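26th December

Quiet day, so I finally got to the salt dough recipes for the spring craft boxes (the ones going out to nurseries and after-school clubs). Woo-jin Won wants a dough that little hands can roll without it cracking, and the old Grundness recipe is just too crumbly!

Batch A: two cups flour, one cup salt, one cup water. Fine for flat shapes, hopeless for snakes. Batch B: same again plus a spoonful of oil. Much nicer – I rolled a long snake and tied it in a knot, no trouble at all. Batch C had the Vidora food coloring kneaded in and my hands are still green. Add it to the water first next time.

Baked 11 leaf shapes from B on the low setting. Two puffed up in the middle, so I'm going to try pricking them with a fork and leaving them to air dry overnight before they go in.

Kastriot Hodžić is asking how much flour to order for June. I said about 2000 small bags, which sounds like madness but we ran short last summer and I don't want those phone calls again. He's also got a quote from Noh for the cutters (leaf, fish, star) and I like the fish best.

Still to do: rewrite the instruction card, bigger type, fewer words. Test poster paint against the Gridon pens on the baked leaves.

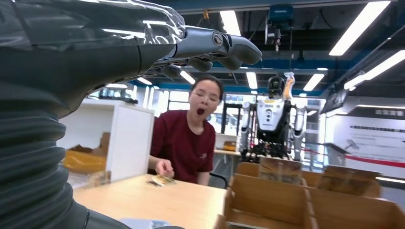
Mouth wide open, as if yawning, at the table.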